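# Sorting and Folding a Load of Red and White Sports Clothes

Updated Jan 8, 2026 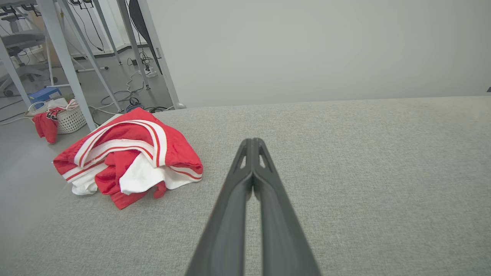 Red and white kit is the hardest load we do at home. The red can bleed, the white picks it up, and jerseys come out of the basket inside out with a sleeve stuck in the neck. The steps below are the ones I use for a basket of shirts and shorts. They take 15 minutes once you have done them a few times.

## What you need

- A laundry basket with open sides
- A flat surface at waist height, such as a bed or a padded bench
- A white cloth for the color test
- A second basket or a shelf for the finished pile

## Before washing

1. Tip the clothes out on the flat surface. Leave them in a heap for now.
2. Pull out anything solid red and put it back in the basket.
3. Look at what is left. Pieces with both colors, such as a red shirt with a white band, go in their own pile.
4. Plain white goes in a third pile.

Test any red item you have not washed before. Wet an inside seam with cold water, press the white cloth on it and hold for a slow count of 12. If the cloth turns pink, wash that item alone the first 2 times. Laiba Satti lost a set of white team socks to one new pair of shorts, and the shorts had already been rinsed once.

Turn printed shirts inside out. Close zippers and tie drawstrings in a loose bow – a drawstring that pulls out in the wash is a nuisance to get back in.

Wash cold on a short cycle. Skip fabric softener on sports fabric. It leaves a coating, and the shirt stops drying quickly.

## After washing

Take mixed-color pieces out as soon as the machine stops. Damp red fabric lying on white fabric can still mark it, even when the wash itself went fine. Hang them with space between.

Let everything dry completely before you fold. Check the waistbands and the collar, which stay damp longest.

## Folding a jersey

1. Lay it face down and smooth it from the middle outward.
2. Fold one side in to the center of the back. Lay the sleeve flat along the fold.
3. Do the same on the other side.
4. Bring the hem up to the collar in two folds.
5. Turn it over.

If the shirt has a stripe down the side, use the stripe as your fold line. Both sides will match without measuring.

## Folding shorts

Fold them in half so the legs line up, with the seat on the outside. Tuck the point of the seat in to make a straight edge, then fold from the waistband down. Slippery shorts won't stay stacked, so roll them – Berwyn Morris rolls all of his and stands them on end in a drawer.

## Putting the pile away

Stack jerseys at the bottom and shorts on top. Keep new red items off the white ones for the first month. If I fold a load in January, the new reds sit on a separate shelf until February.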